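Section 7 of the Nelon bench arm guide, revised Apr 1, 2021. Read it before your first shift at a bench where the arm does the pouring.

## 7.1 What changes at your bench

Until now, one technician poured, rinsed and racked every tube by hand. At a Nelon bench the arm picks up the tube, empties it into the beaker and moves on to the next one. You load the rack, check the labels, enter the results and decide when a run stops. The Lerow site moved 3,070 tubes this way in November, and its technicians now spend most of a shift on checks and records.

Your sign-off still counts. The arm does not release a batch.

## 7.2 Preparing a run

1. Wipe the tabletop and let it dry.
2. Set the wooden rack parallel to the back wall.
3. Load the tubes upright. Leave an empty hole between neighbors wherever the batch allows it — the fingers need the room.
4. Place the beaker at the pour point and select program 261.
5. Press Start and stay at the bench for the first pour.

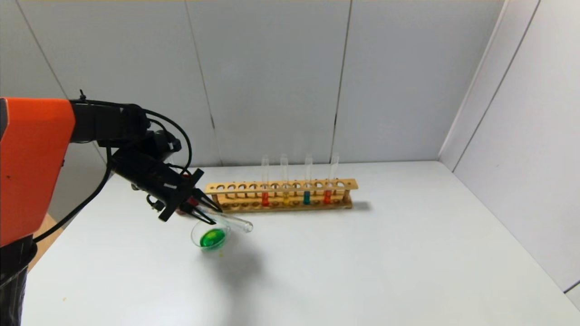

The first pour is also the time to listen. A click at the wrist usually means a cable is pulling. Press Pause, free the cable and start the program again from step 4.

**Caution:** Keep your hands out of the work area while the status light is green. Pausing the program does not cut power to the arm. Use the red stop button before you reach in.

**Note:** If drops land on the table, finish the current tube, stop the arm and wipe them up. Write the spill in the bench log.

## 7.3 Checking the gripper

Do this at the start of each shift and after any dropped tube.

1. Choose Open from the gripper menu and wait until both fingers stop moving.
2. Press the red stop button.
3. Look at the textured pads on the inner faces. Brush off dust or specks with a dry, soft brush.
4. Compare the two pads. Replace them as a pair if the pattern is worn smooth.

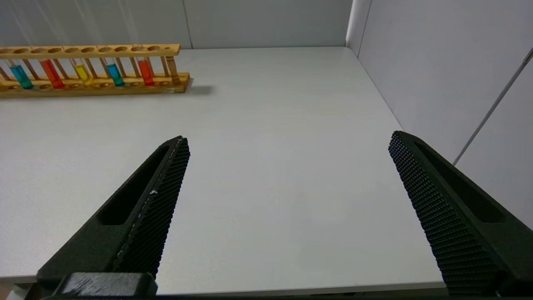 ## 7.4 Handing over

Tell the next technician which tubes are still to be poured, and initial the log. If the arm has stopped more than 7 times in a shift, leave it off and call Gebremichael Service. Pour the remaining tubes by hand, following the Runemeck bench procedure.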